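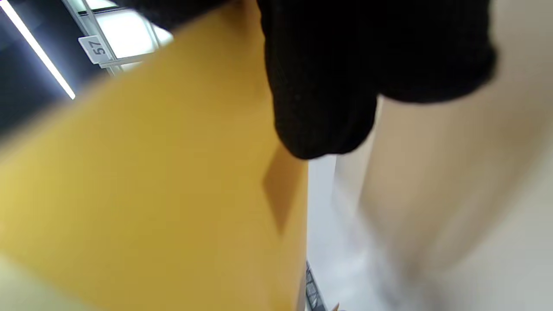 Figure 3. Black knit fabric overlapping the upper corner of a smooth yellow surface, household set.

4.2 Knitted items and the problem of the lower hem

Knitwear made up a large share of the 597 items that households set aside during the study, and it was handled less consistently than any other type of clothing. Shirts and trousers were mostly folded along seams. Towels were folded by halves. Knitted items have fewer edges that a person can line up, and the hem tends to sag when the item is lifted or laid across something else. In Figure 3 the lower border of the black knit is rounded and uneven, and it droops over the corner of the yellow surface. We use the term "soft hem" for a border of this kind, following the coding guide in Section 3.

A soft hem was coded whenever the lower border of a fabric bulged or drooped so that no straight line could be drawn along it. The code says nothing about the type of garment. Coders were told to leave the garment field blank when only part of an item was visible, and to fill in the texture field on its own. For Figure 3 the texture field reads "knit, fuzzy, faint rib" and the garment field is blank. The yellow material was entered as "plain, matte, probably flexible" on the basis of the faint fold near its right edge. Whether it is a bag or a piece of cloth was left open. The blurred beige form to the right was not coded.

Households differed in where they put knitwear while they were sorting. In the Clerkaveck homes, which are mainly apartments with one closet per bedroom, people laid knitted items over whatever was nearest: a chair back, a bed, a bag already packed. In the Demano homes there was usually a table or the top of a dresser free, and knitted items went into flat piles. The piles were neater but were taken apart more often. Participants in Demano told us they had to go back through a pile to find a particular sweater, and several said that dark knits were hard to tell apart once stacked.

Color seems to matter here. Two dark items on top of each other were often treated as one, and in the Clerkaveck diaries there are repeated complaints about black cardigans going missing inside black coats. A dark item on a light or bright surface did not cause this trouble. We did not set out to study color and did not balance the item set for it, so the point is offered only as something later work could check.

Time spent per item was taken from the written diaries and not from the pictures. Participants noted when they started and finished each batch. Knitwear batches took longer than batches of woven clothing of the same size in both places. Part of the difference comes from refolding. People who had learned a fixed method, such as folding the sleeves back and then rolling from the collar down, refolded less. Five households used a rolling method throughout and kept to it even for heavy items, where it makes a thick roll that takes up more space in a drawer than a flat fold would.

Storage bags were supplied by Nasico, some 900 in total, and handed out in September before the first sorting round. Households were free to use their own bags as well, and most did. We did not record which bags were supplied and which were not, which we now regard as a mistake. Questions about how well a particular bag holds its shape with knitwear inside cannot be answered from our data.

The earlier scheme proposed by Rusnák treats the hem, the fold line and the outer edge as a single feature called the boundary. We kept them apart. A fold line can be visible on a material while its outer edge is straight, as on the yellow material in Figure 3, and a single boundary code would have lost that difference. The cost is a longer coding sheet and lower agreement between coders on fold lines, especially faint ones. Agreement on hems was good. Disagreements were talked through, and where no decision was reached the item was dropped from the comparison in Table 4. This happened for 9 items, all of them knitwear or fleece.

Wool and cotton knits were not separated in the analysis. Care labels were missing from many of the older items, and participants' own guesses about fiber were not reliable enough to use. Section 4.3 turns to bedding, where size was the main difficulty and most of the sorting was done by two people working together.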